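Zurkach arm, bench log
21 February 2022

Back on the bowl placing. Gripper fingers regreased, old Fukonum power supply swapped for the Pimentel one, no more brownouts when the wrist turns. Speed capped at 63 percent, leave it there for now.

Target is the green cup stack. Approach height 118 mm over the cloth, then creep down. Going in by the rim, left side, so the fingers stay clear of the cups.
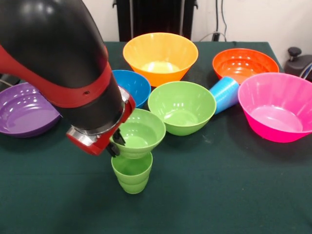 Small green bowl on the cup stack, fingers still on the rim.

Settle wait set to 1000 ms before opening. Tried 70 earlier and its way too short, the log shows the open command going out while the Z axis is still moving. Should be a config value, not hard coded. Fix in the Roltitz script tonite.

Orange-red one is wider than the cups so centering matters more. Keep seperate offsets per bowl color.

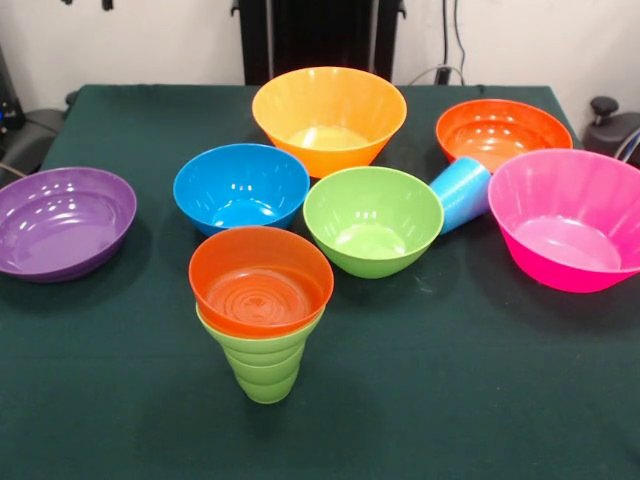
Orange-red bowl on the green cups, arm out of view.

To do:
- tape marks on the cloth for the cup stack
- recheck wrist zero
- blue cups on their side, need a different grasp, skip for now
- order spare finger pads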